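Atelier Jimska : la préparation des pinces passe en simulation

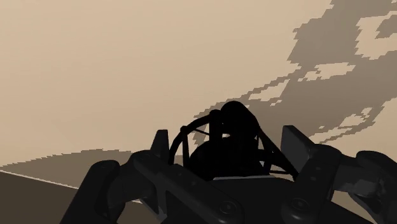
Rustero - Service Méthodes et automatisation

Depuis mars, les prises de la cellule Adar sont réglées sur modèle avant tout essai en atelier. La vue de calcul montre la pince, un doigt de chaque côté de la pièce. Le service a traité 2,629 prises virtuelles, pour un objectif de 2,000. Deux postes de chargement manuel deviennent des postes de réglage - cinq opérateurs sont en formation avec Jana Teuber. Sajib Selvanayagam reste chargé de la validation sur machine. Les horaires d'équipe ne changent pas.

Dernière mise à jour : 14 h 05

À lire aussi
- Miah : reprise des contrôles d'entrée
- Parveen Jayawardena rejoint la maintenance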